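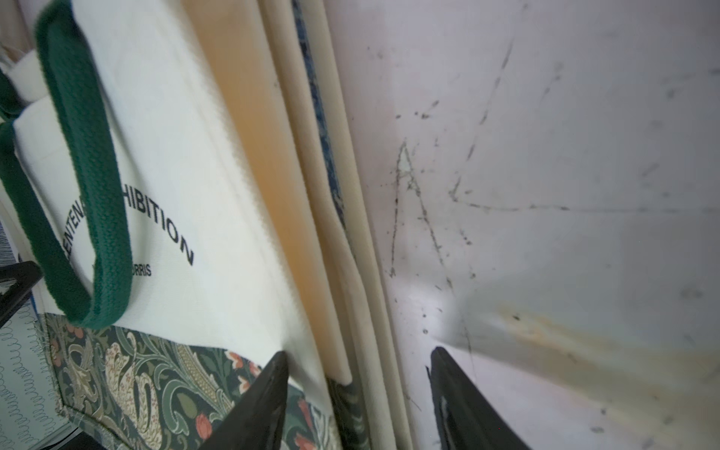
Attachment 1: tote, front, floral panel and green handles

Ticket 1139 – Dinsa shop support
Opened 2/1/20
Status: waiting on customer service

Hi again! So this is the canvas tote with the flowery panel along the bottom, and I love it to bits, but the green handles are way longer than I expected. They flop down right over the lettering and the bag bumps my knees when I walk (I'm short, okay).

Tried so far:
– knotting both handles: too bulky on the shoulder
– folding them over with safety pins: held for 5 minutes

Could I sew a tuck in them myself, or will that knitted-looking weave unravel? Also, can the whole thing go in a cool wash? There was no care label in my Givar parcel.

Update: pins are out, no holes. Still need an answer on the washing, please!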